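Home | Modules | Timetable | Handouts | Contact

HOUSEHOLD & HOSPITALITY SKILLS, YEAR 1
Handout 6: stands, racks and other things that stay on the table
Notes: Graça Amaral. Bring to the practical.

Carrying on from last week (trays). We got as far as "what lives on the table and what goes back in the cupboard" and then ran out of time, so start there.

Three questions for anything you leave out:
- does it stand up by itself, full and empty
- can a guest reach past it
- can you wipe under it without a big performance

If you get a no on the second one, move it. If you get a no on the first, it shouldn't be out at all.

Bases

Most of the marks last year were lost here. People look at the top of a stand, the hook or the arm or whatever, and never look at the foot. Look at the foot first. Wide base, low down, good. Narrow base with a tall rod, be careful, load it evenly. Upright not in the middle of the base = it will have a strong side and a weak side. Anything that hangs should hang over the base. Try it with your hand before you put weight on.

Wood bases: damp cloth, wrung out well, then dry cloth straight after. Never stand one in the sink. Never leave one sitting in a wet ring. Go with the grain if you can see it. Oil only if Conceição says so (she keeps the list in the blue folder).

Metal rods: dry cloth mostly. Black finishes show grease and fingerprints terribly. Get into the bend where an arm curves over, dust sits there and everyone misses it. Check the joint between rod and base, if it turns in your hand tell someone, don't just tighten it and hope.
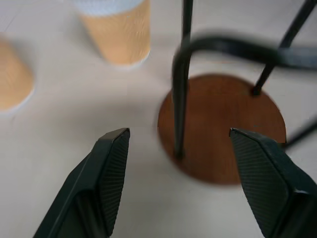
Fig. 1. Stand with round wooden base and black metal rod, on a pale table.

Look at where the upright meets the wood in Fig. 1, well to the left of the disc, with the curved arm going off to the right. So which side would you load? Discuss in pairs, then we'll do it with the real ones.

Placing

Pale tables are unforgiving, every crumb and drip shows, so wipe first and place second. Put the stand down, don't slide it. Sliding scratches, and grit under a wooden base is worse. Lift by the base with one hand and steady the rod with the other. NOT by the arm. I will be watching for this.

Keep it 10 cm in from the table edge, more if there are children. Arm pointing along the table, so it isn't sticking out at people walking by.

Order for the practical (pairs, 13 minutes each pair, Bevan Quinlan is timing)
1. clear table
2. wipe, dry
3. check stand: foot, joint, bend
4. clean wood, clean metal, seperate cloths
5. place
6. partner tries a gentle nudge at the base

Changing over cloths is where people loose time. Lay them out before you start, left for wood, right for metal, or the other way if you're left handed, I don't mind.

Storage

Upright on a shelf, tallest at the back. Not stacked, not on their sides. Soft cloth between bases if they touch. Label on the shelf and not on the stand, glue marks are a pain to get off wood.

Read before February: the Pater booklet, sections on wood care and on table layout. Skip the silver section, not assessed.

Related handouts
Handout 3: Cloths, which and why
Handout 5: Trays and carrying
Handout 7: Glassware, drying and polishing
Practical mark sheet (pairs)

Comments (3)

Salvador Mota
Is the nudge test marked or just for practice?

Graça Amaral
Marked. 3 marks. Gently please.

Belmiro Arruda
Can we use the same dry cloth for both if it's clean? I only have one left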